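Jotgate 2 is ready for the hand teams

Since 30th August the new version of Jotgate is installed on all the hand stations in Allorport. Many of you asked what is changed, so I write it down for everybody.

Jotgate is the small program that sits between the grasp planner and the finger controllers. It receives a planned grasp, checks it, and passes it on or sends it back with a note. The old version checked only the joint limits. The new one looks also at the wrist camera picture before the fingers start to close, and it gives each fingertip its own state. Before, we had one state for the whole hand, and this made the logs very hard to read when one finger touched early and the others did not.

Harpreet Vachon wrote the part that separates the fingers from the rest of the picture. This was the difficult piece. The fingertips are black, and the planner liked to mix them with dark objects that stand behind them. Bright walls are also a problem, so the exposure is now corrected before the segmentation and not after it.

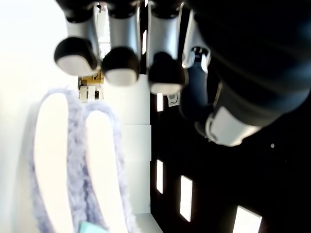
Wrist camera view with the silver fingers at the top and a fuzzy lavender-blue object at lower left.

Soft objects with holes stay on our list of hard cases. The planner wants to put a contact point in the center of the shape, and in a loop the center is only air. Diane Gosselin has prepared a rule that moves the contact to the nearest edge. You find it in the settings under "open shapes", and it is off by default. Please try it and tell her what you see.

The check adds up to 14 milliseconds to each grasp request. If your station runs the fast loop, please read the notes on timing first.

Old recordings can be played again in the new version. We converted 628 of them from the Fletholm server in May. Only 4 need repair by hand, and they are marked in the index. Files from the Lévesque project keep the old format for now, because their labels use other finger names.

Questions about the logs go to Harpreet, questions about contact rules to Diane.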